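Skistel caption checker: README

Skistel reads a folder of short picture captions and flags characters that older phones will show as boxes. It makes no attempt to fix them. I have yet to see a tool that swaps symbols for words and gets it right. 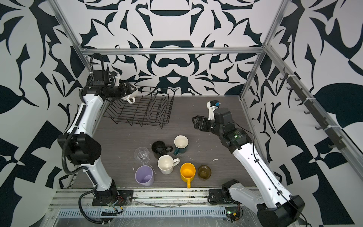 The word list has 2000 entries and comes from Pukwood, whose notes call it complete. I doubt that. I found 40 entries repeated under different spellings, and the licence file was last touched in October.
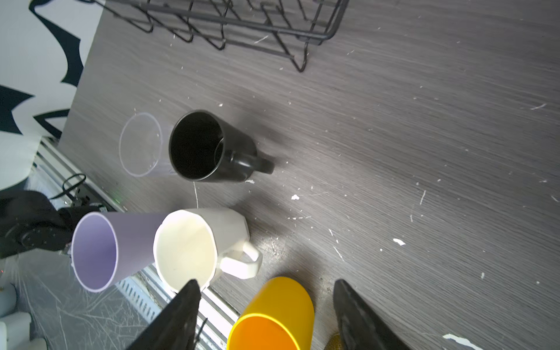

Captions must be saved as UTF-8. Anything else is skipped with a warning — read the warnings. A sample caption such as "black mug on its side next to a clear cup" passes untouched, but add a cup symbol and it will be flagged.
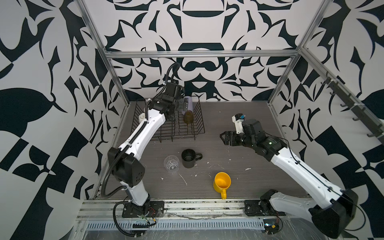

Line length is capped at 16 words, a limit borrowed from Primeo and never properly explained. Longer captions are split at the first comma, often badly. Try "robot arm, gripper over a black wire dish rack" with the cap set to five and see what you think of the result.

Known faults: flags are counted twice on Windows.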